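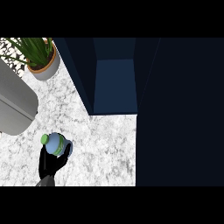 Figure 4. Light blue jar and marble countertop, from above.

4 Setting up clergy records

This section covers adding a priest, deacon or religious to the Ritomik parish directory and linking that person to the places where they have served. You will need an account with Editor rights. If the Clergy tab is greyed out after you sign in, ask your diocesan administrator to change your role.

Finish section 3 (Parishes and Deaneries) first. A clergy record can't be linked to a parish that isn't in the system.

4.1 Adding a new record

1. Open the Clergy tab and choose New Record.
2. Enter the surname, then the given names in full. Type accents and other marks as the person writes them. Đạt Vi should be entered with all marks in place; the search box will still find him if someone types Dat Vi.
3. Choose a title from the list (Bishop, Monsignor, Father, Deacon, Brother, Sister). Don't type the title into the name field.
4. Enter the date of birth. If you only have the year, tick Year Only and leave the day and month blank.
5. Enter place of baptism and home parish. These are separate fields and are often different.
6. Choose Save Draft.

The record is given a number when the draft is saved. Numbers are not reused, even if the draft is deleted later.

Note: Family details (parents, brothers and sisters) go in the Private panel. They are not printed in the directory or shown on the parish website.

4.2 Entering ordination details

1. Open the draft and go to Ordination.
2. Add a line for diaconate and a separate line for priesthood. Permanent deacons have only the first.
3. For each line, enter the date, the church and the ordaining bishop. Start typing the church name and pick it from the list.
4. If the ordination took place outside the diocese, choose Other Place and type the church, town and country.
5. Attach a scan of the certificate if you have one. PDF is preferred.

Caution: Changing an ordination date on a published record also changes the jubilee list. Anniversary notices that have already been sent are not recalled.

4.3 Linking appointments

Appointments are listed with the newest at the top. Enter the oldest one first and the order will look after itself.

1. Go to Appointments and choose Add.
2. Select the parish, school, hospital or office.
3. Select the role. Use Administrator for a priest looking after a parish that has no parish priest. Use Supply for anything under four months.
4. Enter the start date. Leave the end date blank for a current appointment.
5. Repeat for each place, then choose Check Dates.

Check Dates marks any overlap in yellow. An overlap is not always a mistake - many priests have charge of two parishes, and Gregor Ritchie's record shows both Harnside and Lamont for the whole of his time there. Tick Concurrent on both lines to clear the yellow.

Gaps of more than 26 weeks are marked in grey. Fill them with Study Leave, Sick Leave or Retired if the chancery has confirmed the reason. Otherwise leave the gap as it is.

4.4 Adding a short biography

The biography field holds up to 629 characters, counting spaces. Write in the third person and keep to schooling, seminary, ordination and appointments. Choirs, sporting clubs and other interests can be mentioned if the person has agreed to it.

Text pasted from a word processor may bring odd spacing with it. Use Paste Plain, then put paragraph breaks back in by hand.

4.5 Publishing

1. Choose Preview and read the record through.
2. Choose Send for Approval. The record is locked while it waits.
3. Once approved, it shows in the online directory overnight and in the next printed edition. The print file closes at 5 pm on the last working day of September.

Note: Parishes that still use the Trallow card file should keep the card until the published record has been checked against it. Write the Ritomik number in the top right corner of the card.

To correct a published record, see section 6. To mark a member of the clergy as deceased, see section 7 - do not delete the record.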